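Zweiarm-Zelle: rechter Greifer setzt neben der schwarzen Box ab

Forum > Robotik > Aufbau und Wartung

Jiang_17
Moin zusammen,
ich betreue bei uns eine kleine Sortierzelle mit zwei Armen, die Klemmbausteine nach Farbe in Boxen legt. Orange kommt in die weiße Box, Rot in die schwarze. Seit April macht der rechte Arm Ärger: Er fährt die Position über der schwarzen Box an, steht aber jedes Mal ein Stück zu weit rechts. Ungefähr jeder dritte rote Stein landet auf dem Rand oder daneben. Der linke Arm greift sauber.

Was ich schon gemacht habe:
Beide Arme neu referenziert, zweimal.
Greiferbacken gereinigt und Endlagen geprüft.
Handgelenkskamera rechts neu kalibriert, Reprojektionsfehler ist in Ordnung.
Versuchsweise mit halber Geschwindigkeit gefahren, gleiches Ergebnis.

Hat jemand noch eine Idee, bevor ich das Handgelenk aufmache?

schraubfix
Bilder vom Aufbau wären gut. Und wie sind die Boxen befestigt?

Jiang_17
Die Boxen sind gar nicht befestigt, die stehen auf der Matte. Zweimal die ganze Zelle, einmal die Handgelenkskamera:

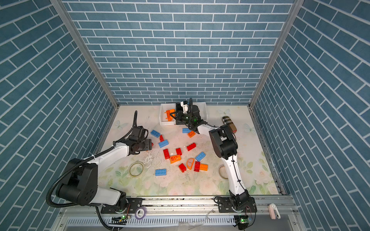
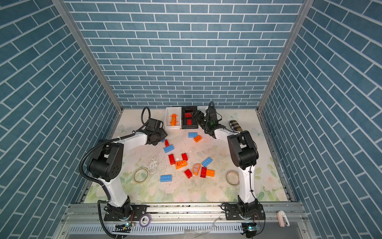
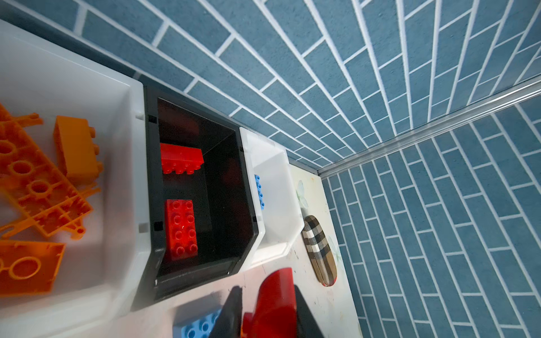
Zelle mit beiden Armen (Bild 1 und 2), Boxen aus Sicht der Handgelenkskamera (Bild 3)

schraubfix
Dann würde ich das Handgelenk zulassen. Wenn die Boxen lose stehen, reicht ein Kabel, das einmal hängenbleibt, und die ganze Reihe ist verschoben. Schraub eine Anschlagleiste an die Rückwand und setz die Boxen dagegen. Danach die Ablageposition neu teachen. Fertig.

Davach
Sehe ich anders. Wenn der Fehler jedes Mal in dieselbe Richtung geht, ist das kein zufälliges Verrutschen. Ich tippe auf den Fuß. Wir hatten hier zwei Arme auf so einer Aluschiene, und bei einem haben sich die Nutensteine gelockert. Am Fuß siehst du davon nichts, aber bei ausgestrecktem Arm sind das vorne ein paar Millimeter. Die hintere Boxenreihe liegt fast am Ende der Reichweite, da zählt jedes bisschen.

Test: Arm nach hinten strecken, Bremsen zu, am Ellbogen seitlich drücken. Wenn der Fuß mitgeht, hast du es.

schraubfix
Referenziert hat er doch zweimal.

Davach
Die Referenzfahrt stellt die Gelenke ein. Von einem verdrehten Fuß weiß die Steuerung nichts.

nutenstein
Unabhängig davon: Räum die Zelle auf. Auf der Matte liegen Krümel und zwei Rollen Klebeband, eine davon direkt beim rechten Arm. Dazu die karierte Rolle oder das Etui hinten rechts und noch eine kleine Rolle vorne auf der Schiene. Bei uns gilt, dass vor Schichtbeginn alles rauskommt, was nicht zum Prozess gehört.
Die gemusterte Matte würde ich auch tauschen. Einfarbig mattgrau, dann hat die Farberkennung weniger zu tun. Und die Ziegeloptik an den Wänden gleich mit.

Jiang_17
Aufräumen ist notiert. Die Matte und die Wände bleiben erst mal, die Erkennung läuft damit gut. Es geht wirklich nur ums Ablegen.

Skistano
Zu den Kabeln: Am rechten Arm laufen dünne Leitungen am weißen Segment entlang. Wie sind die abgefangen? Bei meinem hat eine zu knapp verlegte Leitung in der gestreckten Lage am Greifer gezogen. Das war auch immer dieselbe Richtung. Mit einer größeren Schlaufe am Ellbogen war das weg – Klettband nehmen und keine Kabelbinder, die ziehen sich irgendwann doch zu fest.

Jiang_17
So, kurzer Zwischenstand. Drucktest gemacht, der rechte Fuß gibt tatsächlich nach. Zwei Schrauben an der Schiene waren lose, die anderen handfest. Alle raus, entfettet, mit mittelfester Schraubensicherung wieder rein und über Kreuz angezogen. Danach Basis zu Basis neu eingemessen und die Ablage über der schwarzen Box neu geteacht. Leitungen habe ich gleich mit mehr Schlaufe verlegt.

Testlauf über Nacht mit 2000 Zyklen, davon 17 Fehlablagen. Vorher war das die Ausbeute einer Viertelstunde.

schraubfix
17 sind immer noch 17. Bau die Leiste ein.

Jiang_17
Kommt noch, Profil von Sornthorpe ist bestellt. Bis dahin zeichne ich die Umrisse der Boxen auf der Matte an.

Davach
Zieh die Schrauben nach ein paar Tagen Betrieb noch mal mit dem Drehmoment nach und mach einen Strich mit Sicherungslack drüber. Und links auch gleich prüfen, der sitzt auf derselben Schiene.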